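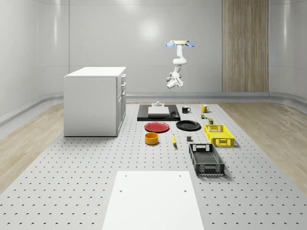
Zoluvance opens its kitchen-table simulator to small shops

3 Feb 2018

I've been poking at the new practice package from Zoluvance for a couple of weeks now, and as of this morning anybody can sign up for it, so I can finally talk about it. It's called Skumano, and it's a simulated robot cell you rent by the month. You get one arm hanging from the ceiling, a big perforated table, and a pile of ordinary household stuff to pick up and put down. No hardware to buy, no safety fence, and if you drive the gripper straight into the table (I did, more than once) you just hit reset.

The starter plan is $200 a month and gets you up to 200 hours of simulated arm time. There's a school plan at $100, which I think is the one that's going to get people excited. Both come with the same objects and the same arm. The pricier plan adds support by phone, and I can tell you they do pick up!

What I like best is how fast you can shuffle the table. Press one button and the crates swap sides, the plates slide somewhere else, and your nice tidy program that knew exactly where the banana was is suddenly grabbing at air. Annoying the first time, really useful by the fifth. My first pick routine fell apart the minute I shuffled, and I rewrote it three times before it held up.

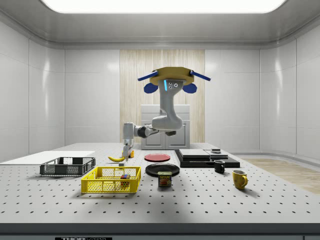

The Skumano arm with its gripper low over the table, near the banana. Render: Zoluvance

I talked with Hiba Yammine, who runs the product side, and asked her why they went with mugs and plates when most of their customers are packing boxes. "Boxes are easy to love," she told me. "A mug has a handle, and the handle is always pointing the wrong way." Fair enough. I spent a whole evening on the mugs.

Now the gripes. The manual is thin, especially the part on wrist limits, and the web viewer made my old laptop sound like a hair dryer. You also can't bring in your own objects yet. Yammine says that's coming in June, along with a second gripper from Hofstetter, and I'd hold off on the yearly plan until both show up.

Sign-ups are open on the Zoluvance site, and there's a free demo night at the Plaltham library later this month if you'd like to try it before paying. Bring your own mouse, the trackpad controls are pretty rough.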